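4. Setting up the filing task

This section assumes the Todik is unpacked, charged and speaking to the Hadora app. If it is charged and not speaking, go back to section 3 and be patient with it.

The filing task teaches the Todik to lift papers from one table and stand them in a rack on another. You could do this yourself in six seconds. So, in time, will the Todik.

1. Push 2 tables together so that they meet at a corner. They may differ in height, as long as the rack goes on the lower one. Ours at Biltcombe have never matched anything, including each other.

2. Put the rack on the lower table with its open fronts turned towards the papers. Empty every compartment first. The Todik treats anything already filed as correct, however unlikely.

3. Lay the papers flat near the front edge of the other table, with any booklet on top. A slight angle is fine.

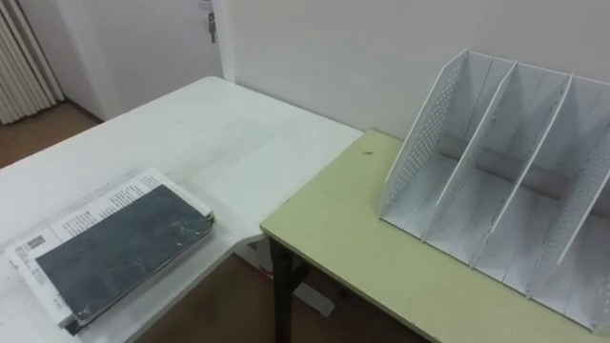 4. Open Hadora, choose New Place and press Look. Hold still until the chime. Jasmina Karagiannis, who wrote the chime, apologises for the chime.

5. Check the outlines on the screen. You should have one round the papers and one round each compartment. If a compartment is missing, turn the rack a little and press Look again.

6. Press Keep. The place is saved under a number between 1 and 154, after which the Todik starts forgetting the oldest.

Note: Shiny covers and plastic film throw back light, and the Todik may take a bright crease for an edge. Dim the nearest lamp or draw the blind. Small marks and scuffs on a tabletop do no harm, so there is no need to tidy up on its account.

Caution: Keep fingers off both tables once you have pressed Start. The grip is gentle — Aldana Gallardo has tested it on her own thumb — but it is slow to let go and will try to file you.

Caution: Do not use the Iturra wide grip for single sheets. It folds them, neatly, and they stay folded.

If the Todik stops halfway and shows a steady amber light, press Start once more. If it stops at the same point 2 times running, delete the place and begin again from step 4.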